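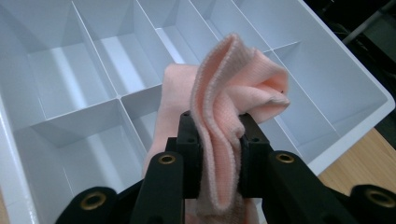 Organizador de gaveta Grunis, branco, com divisórias

Imprimir esta página
Enviar por e-mail

Pesquisar no site
Digite o que procura
OK

Vou começar pela confissão: eu vendo organizadores e passei anos com uma gaveta de meias que era uma vergonha. Abria, enfiava a mão, saía com uma meia azul e uma preta, fechava com o joelho. Quando a Grolura me mandou o Grunis para eu decidir se entrava na loja, levei para casa antes de mostrar para qualquer cliente, porque catálogo bonito todo mundo tem e eu queria ver a coisa funcionando na minha própria bagunça. Ficou. Comprei mais dois para mim (com desconto, confesso também) e agora ele está aqui na página, com tudo o que eu aprendi usando.

O que é

Uma bandeja de plástico branco fosco, dividida por dentro em compartimentos retangulares de tamanhos diferentes. As divisórias são do mesmo plástico branco, finas e retinhas, e gosto muito disso: divisória grossa come espaço, e numa gaveta de meias cada dedo conta! Tem uma fileira de compartimentos estreitos, tem uns menores no meio e tem um lado maior e mais fundo, que virou o meu preferido. A borda de fora é mais grossa que as divisórias, dá para pegar com firmeza e puxar a bandeja inteira para fora na hora de limpar.

Medidas e o que vem na caixa

Comprimento: 36 cm
Altura da borda: 11 cm
Peças na caixa: a bandeja, só ela
Cor: branco
Marca: Grolura
Linha: Grunis

Meça a gaveta por dentro antes de comprar, por favor. Por dentro! A frente da gaveta engana, e a altura engana mais ainda, porque muita cômoda tem uma travessa em cima que rouba espaço. Já recebi devolução de gente que mediu por fora e jurava que tinha medido certo. Eu mesma fiz isso com o primeiro, e ele foi parar na prateleira do guarda-roupa, onde aliás ficou ótimo.

Como eu uso o meu

Meia fina vai nos compartimentos estreitos do fundo. Dobro ao meio, enrolo a partir da ponta e coloco em pé, com a dobra para cima, assim vejo todas as cores de uma vez. As rosadas e as claras ficam de um lado e as escuras do outro, mania minha, pode ignorar.

Meia de tricô é outra história. Ela é fofa, abre sozinha, não fica no rolinho nem com reza. Tentei espremer as minhas nos vãos estreitos e elas pulavam para cima, dobravam por cima da divisória e caíam no vizinho. Desisti e passei todas para o lado fundo, deitadas, dobradas uma vez só. Ali elas se acomodam e não amassam. Se a sua gaveta for quase toda de meia grossa de inverno, leve isso em conta, porque os compartimentos pequenos vão sobrar para outras coisas.

E que outras coisas! Nos menores eu guardo:

– meia soquete, daquelas que somem dentro do tênis
– cadarço de reserva
– elástico de cabelo
– o sachezinho de lavanda, que perfuma a gaveta toda

A Gunvor Haugen, que é cliente antiga e tricota umas meias lindas, usa o dela de um jeito completamente diferente: nada de gaveta, fica em cima da mesa de trabalho, com as meias que ainda precisam de arremate na parte funda e as agulhas auxiliares e os marcadores nos vãos pequenos. Ela me escreveu em agosto pedindo mais um e reclamando (com razão) que a gente tinha deixado o estoque acabar. Já repomos, Gunvor!

O que eu gosto

Ele é claro por dentro. Parece bobagem, mas o meu quarto tem pouca luz de manhã cedo e no organizador cinza que eu tinha antes, um Gunness, a meia preta desaparecia. No fundo branco eu enxergo até fiapo. Gosto também de ele ser uma peça única na hora de usar: levanto, viro, sacudo o pó em cima da pia e devolvo.

E gosto dos tamanhos misturados. O Gunness tinha tudo igual, o que fica lindo na foto e não serve para a vida de quem tem meia-calça, meia de dormir e meia de corrida na mesma gaveta.

O que eu não gosto tanto

As divisórias são fixas. Se você é do tipo que reorganiza a casa a cada seis meses, vai sentir falta de poder mudar de lugar. Para isso a gente tem o Beneš, que é modular, de encaixar, mas custa mais e os encaixes juntam poeira.

O branco mostra sujeira, claro. Meia de tricô solta pelo, e o pelo fica lá nos cantinhos, que são bem quadrados. Eu passo um pincel macio de vez em quando e resolve. Pano úmido com uma gota de detergente neutro também vai bem. Não ponha na lava-louças, a bandeja pode empenar com o calor e aí não assenta mais.

Ah, e em gaveta muito lisa ele escorrega quando a gente fecha com força. Três pedacinhos de fita antiderrapante embaixo e acabou o problema. Eu usei retalho de tapetinho de cozinha mesmo.

Perguntas que chegam sempre

Cabe meia masculina grande?
Cabe, sim. As finas vão enroladas nos vãos estreitos. As esportivas felpudas, eu poria no lado fundo.

Serve para roupa de bebê?
Para meinha e luvinha é uma graça. Body já não, fica apertado, melhor uma caixa sem divisória.

Dá para empilhar?
Dá, mas eu não gosto. A de cima pesa sobre o que estiver passando da borda, e você vai ter preguiça de levantar. Lado a lado é muito mais prático.

Vem montado?
Vem pronto. Tira da caixa, lava, seca e usa.

Posso usar na cozinha?
Pode, tem gente que usa para saquinho de chá e tempero. Só não encoste em nada quente.

Entrega e troca

A gente embala com papel em volta e papel dentro dos compartimentos, para as divisórias não sofrerem no caminho. Se chegar com alguma trincada, mande uma foto por e-mail que eu troco sem discutir. Quem se arrependeu da medida também pode trocar, contanto que o organizador esteja limpo e sem fita colada no fundo.

Quem leva dois ganha desconto no frete, é só colocar os dois no mesmo pedido que o valor se ajusta no carrinho. Para mais de seis peças, me escreva antes, que eu confirmo o estoque e vejo se consigo um precinho melhor com a Grolura.

Veja também: Beneš modular, Gunness cinza (últimas peças)

Imprimir esta página
Enviar por e-mail a um amigo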